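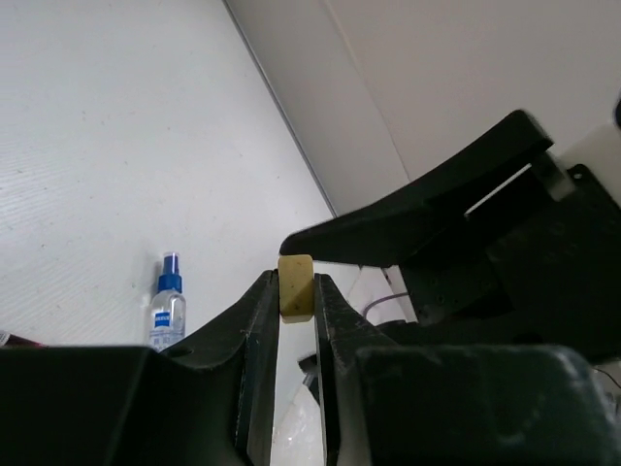
Salmont Match Ball, Size 5

We've carried the Salmont for quite a few seasons now, and it's still the ball I hand to anyone who walks in and says they just need a good one for Saturday league or the backyard (or both, let's be fair!). It has a textured cover that holds up nicely on turf, a butyl bladder that keeps its air between games, and a flight you can trust on a long cross.

Jamshid Hashemi, who coaches the Givine under-14s, ordered 27 of them in March and came back for more before the summer tournament.

Size 5, ages 12 and up
Hand-stitched, 32 panels
Ships deflated, needle included
Color: white with navy
Price: $56

Playing on a hard court or indoors? Take a look at the Condori instead, a low-bounce ball that's much kinder to a gym floor. Clubs buying ten or more can ask us for team pricing, and we'll gladly print your crest too.

457 in stock at our Zalladska warehouse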